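Ticket 783
Property: Norna Cottage, Kalton
Subject: No hot water in the shower, and the booking calendar showing us as full
Opened: 1st June
Status: Resolved, with one thing left to watch

First message from the owner

Hello all, and thank you for picking this up so quickly last time. I have two troubles at the cottage and I'm putting them on one ticket, though do split them if that suits you better.

The first is the hot water. The couple staying at Norna rang after breakfast to say the shower had gone cold on them both, although the kitchen tap was still running nicely hot. They were very good about it and had already tried turning the shower right up and waiting. I told them to use the bath in the meantime, which fills from its own taps, and they seemed quite content with that.

The second is the calendar on the Peltine booking page. It has the whole of December blocked out in grey, and I know for certain that I haven't taken a single booking for it yet. I only spotted it when a lady who comes every winter wrote to ask whether she'd done something to upset me! I've been in and out of the page several times and can't see how to clear it.

Reply from the support desk

Good morning, and please don't worry about putting the two together, it's easy enough for us to follow. Let's take the shower first as you have guests in.

If the kitchen tap is hot then the boiler is doing its job, so there is no need to send anybody up to reset it. The shower at Norna is the Briggs mixer that went in when the bathroom was retiled, and it has a little red stop button on the temperature dial. If the dial is knocked back past the stop it can sit in the cool half and won't come round again until the button is pressed in. Could you ask your guests to hold the button down, turn the dial slowly all the way to the left and back again, then run it for a couple of minutes?

If it is still cold after that, there are two small filters behind the cover plate, and the water up at Kalton is hard enough to clog them. That's a job for the plumber, and I'd leave it until changeover if the guests are happy with the bath.

Owner's reply

Well, the button did something, but only a bit. They say it now runs lukewarm, and goes properly warm if nobody is using the basin. I think it must be the filters. I've asked the plumber for the gap between bookings, and I've offered the guests £300 off their stay, which my sister says is far too much, but they've booked the whole fortnight and I would like them to come back.

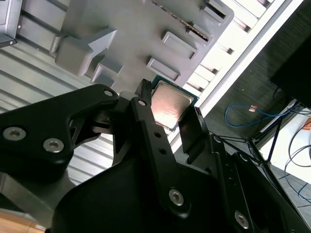
Calendar fault: what we checked

I had a good look through your Peltine account this afternoon and went through it in this order, so that you've got a note of it should it ever happen again.

1. Looked for bookings in December, including any that were cancelled or half finished. There were none.

2. Looked for owner's blocks. There was one, covering the whole month, with the note "chimney". I wonder if that was put in when you were planning to have the wood burner swept and relined?

3. Removed the block and saved the page. The month went white again on your side, but the public page still showed it as full.

4. Found that the public page was reading from an old calendar link as well as the new one. The old link was left over from when the cottage and the garden room were let separately. I've taken it off, and the dates came free when I refreshed the page.

5. Made a test booking for a weekend, checked that the deposit came up properly, and cancelled it. You may have had an email about that, which you can safely delete.

Owner's reply

Oh dear, "chimney" was me. The sweep couldn't tell me which week he was coming, so I blocked the lot and then forgot every bit of it. He came early in the end. I've written to my winter lady and she has her usual week back.

The plumber has been too. Both filters were furred up, and he's cleaned them and put them back. I ran the shower myself with the basin tap on and it stayed hot all the way through.

Closing note from the support desk

Lovely news on both counts. I've marked the shower and the calendar as fixed. I'll leave a reminder on the property record for the filters to be looked at again before the winter bookings start, and if the grey dates creep back on the public page, just reply to this message and the ticket will open itself up again.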